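Sorting Mixed Household Items with a Single Gray Bin

Last revised Mon 17 April

The method on this page clears small, unrelated items out of a room without setting up a full set of labeled containers first. It uses one open bin and a flat surface to rest it on. It was written for the Estbridge apartments, where storage is limited to one hall closet and two kitchen cabinets, but the steps apply to any small home.

What you need

One large, rigid bin with straight walls and no lid
A table, bench or pair of low surfaces that will carry the bin without rocking
A damp cloth and a dry cloth
Masking tape and a marker

A Kondard bin or a similar one will do. The floor of the bin should be flat. Bins with molded ridges catch handles and the feet of small toys, and items then have to be pulled out at an angle. A plain gray or other neutral color makes it easier to pick out small things such as hair ties. If the bin is to span a gap between two surfaces, load it and check the middle for sag before leaving it.

Step 1. Set the limit

Keep the load small. Take 3 items per pass on the first day. Larger loads can be tried once the destinations in Step 4 are settled. A bin filled to the rim turns into storage and is usually still full in July.

Step 2. Collect by location

Walk one room in one direction and pick up only what does not belong there. Do not go back for items already passed. Typical finds are grooming items, dishes and toys, often all from the same sofa.

Step 3. Place the items in the bin

Lay each item on the floor of the bin. Do not stack.

Bowls go in first, open side up. A bowl placed upside down hides whatever ends up under it and is harder to grip by the rim.

Hairbrushes go in on a diagonal, with the handle toward the side you will be lifting from. A full-size brush laid parallel to a short wall may wedge between the corners. Keep the bristles off soft plastic and fabric. Light contact with a bowl does no harm, but a brush and a bowl that have traveled together should both be cleaned before they are put away.

Toy figures go in wherever there is open floor. Dinosaurs and other figures with long tails should lie on their sides. Standing figures tip when the bin is carried and may land in the bowl.

Step 4. Assign destinations

Run a strip of tape along the outside of the bin and write one destination per item category: bathroom, kitchen, toy shelf. Replace the tape when the categories change. If an item has no destination after 30 seconds of thought, put it back in the bin and continue with the next one.

Step 5. Clean before returning

Bowl: wash with dish soap, rinse, dry. Wiping is not enough if it has been near a hairbrush.

Hairbrush: pull the hair from the pad with a comb, working from the handle end outward. Wipe the handle. Do not soak a brush with a cushioned pad — water enters through the vent hole and stays there. Leave it bristles down on a dry cloth overnight.

Toy: wipe with the damp cloth, then the dry one. Check the seams at the legs and jaw for crumbs.

Step 6. Unload by room

Carry the bin to the nearest destination first. Remove items one at a time, by the handle or rim where there is one, and lift straight up until clear of the wall. Dragging a brush up the side of the bin bends the outer bristles.

Common problems

The bin slides on the table. Put a rubber shelf liner under it. Spanos liner, cut to the footprint of the bin, holds on finished wood and peels off without residue.

Small items collect in the corners. Tilt the empty bin over a towel after each pass.

The same items keep coming back. Move the destination. In the Irnine test apartment, the hairbrush turned up in the living room every evening until a hook was mounted beside the sofa.
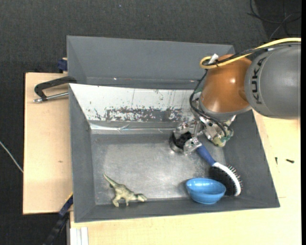 Once the bin is empty, wipe the inside walls and store it upright in the closet with the open side facing out. Leave the tape on if the next pass will use the same categories.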